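## Kabel ordnen, bevor irgendwas eingesteckt wird

Ich hab meinen Reveo beim ersten Mal einfach angeschlossen und danach zwei Abende lang Knoten gelöst. Macht es lieber gleich so, das geht echt fix!

1. Alle Netzteile raus, auch das vom Monitor.
2. Kabel einzeln auslegen und an beiden Enden beschriften (ich nehme Malerkrepp, hält prima und klebt nicht ewig).
3. Die Halwood-Schiene hinten unter die Tischplatte schrauben, 90 mm von der Kante weg.
4. Erst die Stromkabel einlegen, dann USB und Netzwerk auf die andere Seite.
5. Alle 10 cm ein Klettband, und zwar locker. Ein Finger muss noch drunterpassen.

**Achtung:** Kabelbinder aus Plastik bitte nicht festknallen! Mir ist so schon ein Netzwerkkabel gestorben.

An allem, was sich bewegt, also Lampen, Monitorarme, Höhenverstellung, lasse ich eine großzügige Schlaufe stehen. Einmal ganz ausfahren, einmal ganz zurück, und erst dann festmachen.
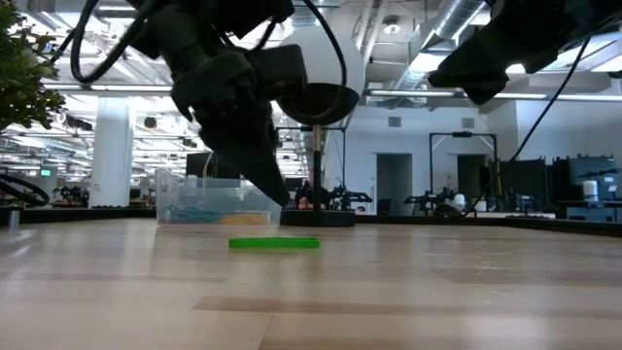
*Schwarzes Kabel in weitem Bogen über dem Arm*

6. Den Tisch komplett hoch- und runterfahren und dabei hinten draufschauen. Spannt was? Dann zurück zu Schritt 5.
7. Jetzt erst den Strom dran, Reveo zuletzt.

**Hinweis:** Der Tipp mit der Schlaufe stammt von Nosipho Magagula, die hat mir im Februar beim Umbau geholfen. Wer die Whitlock-Steckdosenleiste benutzt, montiert sie am besten mit dem Schalter nach vorne, sonst kriecht ihr jedes Mal unter den Tisch.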